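Who Got the Flu Shot in Fendard? A Term Project Report

So when I signed up for the community health class I figured I would end up doing a poster about hand washing. What I ended up with was a pile of flu vaccine records from the Fendard clinic and a whole term to make sense of them. I had a great time (mostly) and I want to write down how it went, including the parts where I got stuck.

The question I started with was pretty simple. Fendard has one clinic, one pharmacy and a bus that goes to Wilard, where the hospital is. The clinic moved its flu shots from appointments only to walk-in evenings last fall, and I wanted to know if the people who came to the walk-in evenings were different from the people who used to book. Did more working-age people show up? Did anybody come from farther out? My teacher, Adoración Barroso, liked the question but told me to cut it down, and she was right, my first plan had something like a page of sub-questions and a survey nobody would have finished.

Where the numbers came from

The clinic gave me two spreadsheets with all the names and birthdays taken out before I ever saw them. One was the last season with appointments only, and it had 1329 shots in it. The other was the first season with walk-in evenings, and that one had 1343. Each row had an age group, a zip code area, the time of day and whether the shot was given at the clinic or at an outside visit like the senior center.

I'll be upfront that my first reaction was disappointment. Fourteen more shots! I had been picturing a giant jump and a graph with a line shooting up to the corner. I moped over it for an evening and then Ms. Barroso pointed out that the total was never my question, my question was who came. Fair point.

What I did with them

I used a plain spreadsheet program for everything. I sorted the rows by age group, then made a table for each season, then compared shares. Cleaning took way longer than comparing. The two files used different age groups (one split at 60 and the other at 65), so I had to lump all the older adults and late-middle-age people together, and that lost some detail I really wanted. The time of day column was also a mess in the older file. Some rows said "AM," some said "9:30," and a few said "lunch."

I also did 12 short interviews with adults who had gotten a shot at a walk-in evening. I asked each person the same four things: how they heard about it, how they got there, whether they had gotten a flu shot the year before, and what would make it easier. I wrote the answers by hand and typed them up the same night so I wouldn't forget what my own handwriting said.

What I found

The age mix did shift. The share of shots going to adults between 18 and 49 went up in the walk-in season, and the share going to the older lumped-together group went down. I don't think older people were getting pushed out, though. The outside visits to the senior center were cut back that same season, and when I looked only at shots given inside the clinic building, the older group barely moved. I almost missed this! I had already written a paragraph blaming the evening hours and had to delete it.

The zip code part was kind of a dud. People from the Sikden side of the river came in the same proportion both years. I had guessed that evenings would help them, but the last bus back leaves at 6:40 and the walk-in evenings start at 5:00, so if there's a line you are stuck. Two of the people I interviewed brought that up without me asking.

The interviews were my favorite part. Most people heard about the evenings from a relative or someone at work, and just one mentioned the clinic's flyer. One man told me he hadn't had a flu shot since 1987 and only came in because his daughter was going anyway and had the car. A woman who works at the Ung bakery said she had tried to book the year before, got put on hold, and gave up before her break ended. You can't see that kind of thing in a spreadsheet.

Problems with this project

Two seasons is not a lot. One of them could have just been a weird year, and I have no way to tell. I also don't know how many people got their shots at the pharmacy, which didn't want to share numbers, so some of my "new" walk-in people might only have switched from there. And everyone I interviewed had already gotten the shot — I never talked to anyone who decided against it, and they probably have the most to say.

If I did it again I would ask for three or four seasons and get the files at the start of the term. I waited almost five weeks for the second one and had to rush the tables.

What I'd tell the clinic

I'm sending them a one-page version in June. It asks them to move one evening to a 4:00 start so people can make the bus back to Sikden, to use the same age groups every year, and to put the senior center visits back on the calendar. I'd also love for somebody in next year's class to pick this up, and my cleaned tables are in the class folder with notes on every column I changed.

Thanks to Ms. Barroso for reading three drafts, and to everybody who let me bug them with a clipboard.
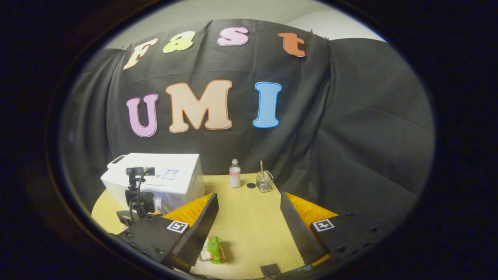 Paper letters on black cloth, "Fast" over "UMI"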